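News from the Darkeck bench

Those of you who came to the open evening in July will remember the two-armed table at the back, and the long wait while one arm sulked. I am glad to say it has had a good deal of attention over the autumn, most of it from Saturnino Cantero, who has the patience for small screws that the rest of us only pretend to have. He asked me to write up what has been done, partly so that people know, and partly (I suspect) so that he can stop being asked on the stairs.

The first job was lint. We had settled on a fluffy pink and white cloth as our everyday test piece, as it is soft, forgiving and easy to see against a white table, and the arms have been practising on it ever since - one end lifted, folded over, put down again, and so on until teatime. The trouble with anything fluffy is that it picks up every crumb going, and it sheds as well. Saturnino now shakes the cloth out before each session and wipes the table and the gripper fingers with a barely damp rag, then checks through the wrist camera for anything he has missed. You would be surprised what shows up at that distance!
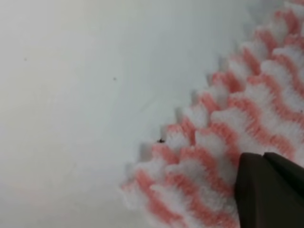

The cloth from the wrist camera, with a gripper finger at the lower right. Note the dark speck on the edge of the pile.

The second job was the cables, and this took far longer than anyone had allowed for. Each wrist camera has its own lead, and that lead has to be slack enough for the wrist to turn right over without tugging, but tidy enough that it doesn't get between the fingers and the work. Too tight and the plug works loose, which was the whole cause of the July sulk. Too loose and you fold the cable into the cloth, which Saturnino did twice while I was watching and, he tells me, once more when I wasn't. His method is to turn the wrist slowly by hand to both ends of its travel with the power off, holding the lead in his other hand, and only then to decide where the tie goes. After that he looks over the camera bracket and gives any loose screw a gentle nip. 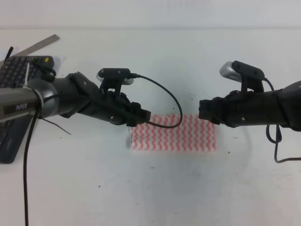

Both arms over the table, each with its camera on top of the gripper. The left-hand camera lead still loops down in front of the fingers.

He is not yet happy with that left-hand loop and means to try a shorter lead, which has been ordered from Flerkance along with 2 spare brackets. Please don't re-tie anything in the meantime, however tempting it looks.

The work log has now reached entry 176, and I would ask everybody who uses the table to carry on filling it in, even if all you did was wipe it down. The blue folder is on the shelf by the door, and Saturnino will gladly show anyone the cable check if they give him a day's notice.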